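4. Leveling your Praltamitz table

Now the fun part! A level top makes everything you do on it nicer, and it only takes a few minutes once you get the feel for it.

1. Move the table to where it will live. Floors vary more than you'd think, even across one room.

2. Lay a bubble level along the long side, then the short side.

3. Find the low corner and turn its foot counterclockwise, a half turn at a time.
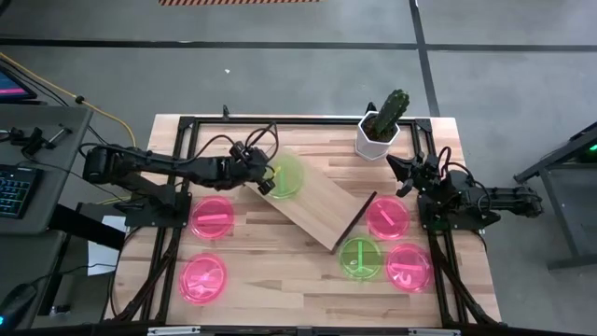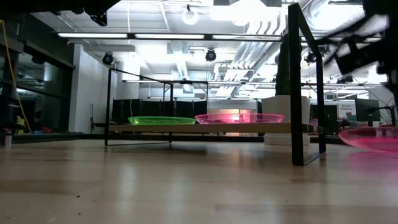
4. Check both directions again - the second one often shifts a little when you fix the first.

5. Press down on each corner. If it rocks, lower the opposite foot until it sits firm.

6. Tighten the lock nuts by hand, then a quarter turn with the wrench.

CAUTION: Never lift the table by its top. Two people, one at each end, hands under the rails.

Note: Replacement feet are part no. 2303.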